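Osurora open house: the day the arm sat down on the job

Posted September 2020

I've been wanting to get inside Osurora ever since they moved into the old Priltico building off the bypass, so when the sign-up page for their open house went live I had my name in before my coffee was done. Masks on, small groups, 15 people to a tour, a squirt of hand gel at every single door (my hands smelled like a hospital until bedtime). It was originally planned for July and got pushed back, and I think they'd had extra time to polish the script, which makes what happened later even better.

If you don't know them, Osurora puts together robot arms and hands from various makers and tests them before they get shipped out to wherever they're going to work. They don't build the motors or the metal parts. They do the fiddly middle bit: mounting, wiring, setting limits, running the thing until something complains. Our guide had been there two years and called it "finding the bad day before the customer does," which I wrote on my hand because my notebook was in the car.

First stop was the safety talk. Standard stuff: stay behind the tape, don't lean over anything, loose lanyards come off. They also explained the difference between the big red stop button and a protective stop. The button is a person deciding that's enough. The protective stop is the machine deciding for itself, when it feels a load it didn't expect or loses track of one of its joints. I nodded along like everyone else and figured that was the last I'd hear of it.

Then the stores (shelves, labels, more shelves), a little room where they check cables by bending them over and over, and a long stop at a bench where you could pick up a dead gearbox. It was so much heavier than I expected! I could have stayed there an hour. The kid next to me very nearly did.

The main demo was supposed to be a reach and grasp. Arm swings out, hand opens, hand closes on a foam block, block goes in a tray, everybody claps. They ran it once and it was lovely and smooth. They ran it again for the people at the back, and partway through the reach the arm gave a kind of shiver, dropped an inch or so, and quit. No bang, no smoke. It just stopped with the hand stuck out in the air, and a beeper started going on somebody's laptop.

And I have to say, this was the best part of the whole visit. Our guide moved us all back behind the second line of tape, and the crew went quiet and got to work. The button got pushed even though the arm had already stopped. Then power off, then a wait. I asked what the wait was for, and the answer was that an arm can still have a bit of movement left in it after a stop, and there are brakes in there you don't want to trust with your fingers. On their cells it's 20 seconds by the clock before anyone reaches in, and one of the techs stood there looking at a clock. I loved that.

The first guess was the hand. The second guess was the program. They went through the log, and what it showed was the elbow reporting one position and then, a blink later, a different one that it couldn't possibly have gotten to in the time. So the arm was probably where it should have been, but the signal telling the controller so was garbage, and the controller did the sensible thing and gave up.

The culprit was a connector. One of those little plugs with a locking collar, and the collar was only part of the way on. It had been fine on the slow warm-up moves. Put a fast reach on it, with the cable tugging every time the elbow opened, and the contact went in and out. The tech let us look at it from behind the tape with a flashlight on it, and I could not have told you it was loose. Neither could they, by eye. They've got a paint pen for marking the collars once they're tight, and this one had no mark.
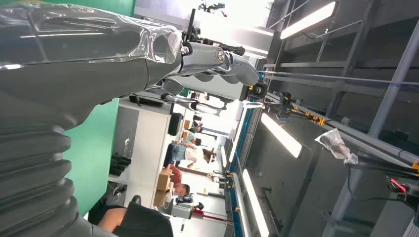

The silver hand and its plastic-wrapped forearm, with the grey metal rack frame and the long white desk behind.

So that led to a whole conversation about checklists. Marking the collars was step 9 on the build sheet, and the sheet had been signed. The lead didn't try to hide that from us, which I thought was pretty decent with a room full of strangers standing there. The fix they talked about was splitting the step so the person who tightens isn't the one who marks. There was some grumbling about whether that would slow things down. I'm with the ones who want it split, for what it's worth.

A man in our group who used to work at Ultis asked if the arm could have fallen on someone. They said an inch of sag before the brakes catch is about what they'd expect from that arm, and that's why the tape is where it is and why the foam block is foam. He seemed happy with that. I was a little less happy, and I took another half step back.

We never did get the third run. They wanted to check every other connector on that arm before powering it up, and the tour had to move along, so we finished with the packing area and a short talk about a hand made by Nic Giolla that they're hoping to test next. Coffee was outside, in paper cups, with almost enough cookies.

If you're thinking of going: parking is around the back by the loading dock, the front lot is staff only. Wear closed shoes, they do turn people away in sandals. Bring a sweater. And stand on the left at the demo, the view of the elbow is much better from there.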